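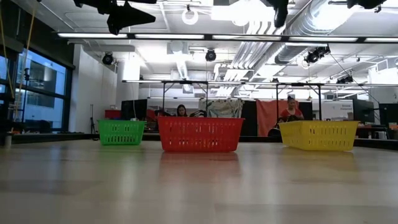

Start Blog Nähen Garten Küche Über mich

Ich bin ja eigentlich kein Mensch für Ordnungssysteme. Bei mir gab es jahrelang DIE Schublade (ihr wisst schon, Batterien, Gummibänder, der Inbusschlüssel von irgendeinem Sodik-Regal), und damit bin ich prima durchs Leben gekommen. Aber seit April sortiere ich nach Farben, und ich bin ein bisschen verliebt!

Angefangen hat es mit drei Kunststoffkörben in Grün, Rot und Gelb. Die haben Schlitze in den Wänden, man sieht also wenigstens halbwegs, was drin ist, und am Rand kann man sie gut packen. Deckel wollte ich keine, die verliere ich sowieso.

Meine Regeln sind schnell erzählt: Grün ist für alles, was in einen anderen Raum gehört. Gelb ist für Kram, bei dem ich noch überlege. Und Rot ist für das, was heute noch wegmuss – da darf abends nichts mehr liegen.

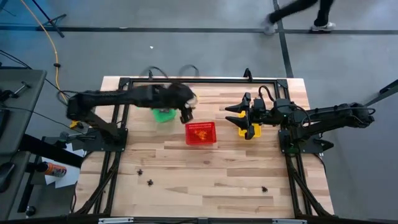 Im roten Korb liegt schon ein Häufchen in Orange.

Gestritten habe ich mit mir nur über die Größe. Bei Gravoletti gab es riesige Wannen, da hätte ich vermutlich 100 Sachen reingeworfen und nie wieder angeschaut. Kleinere Körbe sind schneller voll, und dann muss man halt ran. Meine Schwester schwört auf 4 Farben, mir wäre das zu viel Denkarbeit vor dem ersten Kaffee.

Ach ja, und lasst ein bisschen Platz dazwischen! Stehen sie dicht an dicht, landet bei mir garantiert alles im falschen Korb.
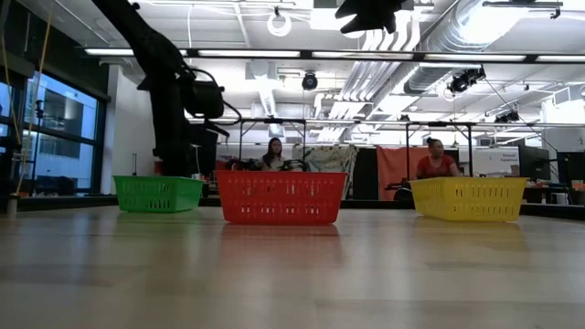 Grün, Rot, Gelb, und rechts mit ordentlich Luft dazwischen.

Als Nächstes ist das Bastelzeug dran, davor graut mir jetzt schon. Welche Farbe bekommt bei euch der Kram zum Überlegen?

247 Mal geteilt · 4 Kommentare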